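I finally tackled the linen closet this week, you guys. I kept telling myself it would be quick and of course it took two whole evenings, because I can't fold a thing without stopping to remember where it came from. 1/9

First up, the bath towels. I inherited a big stack when we moved to Kerkstead, and some of them are so thin you could read the paper through them. Those went straight in the rag bag under the sink and I only felt a little guilty. 2/9

The plush ones are another story. I love them (so soft!!) but they will not lie flat for anybody. You fold one in thirds, pat it down, turn around to get the next one, and it's puffed itself right back up. 3/9

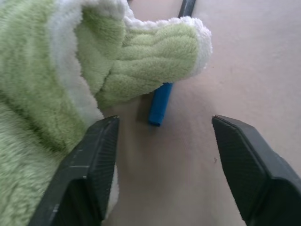 So I've given up on thirds for the fluffy stuff. Now I fold it in half the long way, then in half again, and roll it from the closed end. Not too tight or the pile gets squashed. It takes up more shelf but it stays put, and I can pull one out without the whole pile coming down on my head. 4/9

Give them a good shake before you fold, too. My grandmother did it out the back door, hard enough to scare the birds, and I swear her towels stayed fluffier than mine ever have. 5/9

I skip fabric softener on anything plush. I used it for years and couldn't figure out why my towels just pushed the water around! 6/9

The rolled ones live in the two big Pekeo baskets on the bottom shelf. I paid 21 dollars for the pair last December and they've held up better than the fancy one that cost me twice that. 7/9

Sheets are next and I'm dreading it. Nearly all the fitted ones are in a ball right now. If you have a way of folding those that works for a person with short arms, please tell me, I'm all ears. 8/9

OK, the dryer just buzzed, so there's another load waiting on me. Sheets tomorrow, or maybe the day after! 9/9

We use cookies to improve your experience. Accept all | Manage preferences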